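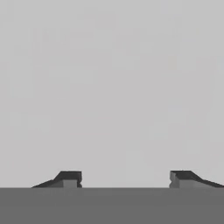

Kekeli Amoah
3 August 2021
So the Lowther channel is back with "every goal of the season, restored in full HD." I've watched the first 2 uploads. I have doubts about the restored part.

Kekeli Amoah
Same goals, same order, same missing replay in the May match as the old Omex upload. If you went back to the original tapes, why would you be missing the exact same replay?

Kekeli Amoah
And the crowd in the far stand looks like oatmeal. That's what you get when you run a small file through an upscaler and turn everything up. I did it to my own videos once and took them down a week later.

Kekeli Amoah
Someone asked why I care. I don't, much. But they want people to pay for the full set, and the old version was free until the takedowns started.

Kekeli Amoah
About the takedowns – I got 3 strikes on clips that were under a minute long. Lowther has whole halves up and nothing happens. Maybe they have a license. They keep saying they do. I'd like to see who from.

Kekeli Amoah
Yes, I've read the Kirnex post saying it's all cleared. It was written by the same account that sells the downloads.

Kekeli Amoah
Also "2,000 clips in the archive." The public list stops at 100. I asked where the rest were and my comment was gone by the time I'd made coffee.

Kekeli Amoah
To the person who sent me the Unham derby file, thanks. It's the old broadcast with the real commentary, bad color and all, and I'd take it over the new one. You can at least read the shirt numbers.

Kekeli Amoah
No, I'm not reuploading it. I have one account left and I'd like to keep it through the winter.

Kekeli Amoah
If anybody paid for the Lowther set, tell me whether the away games have full commentary or that music loop again. The preview skips straight past them – could be nothing, but I'm keeping my money for now.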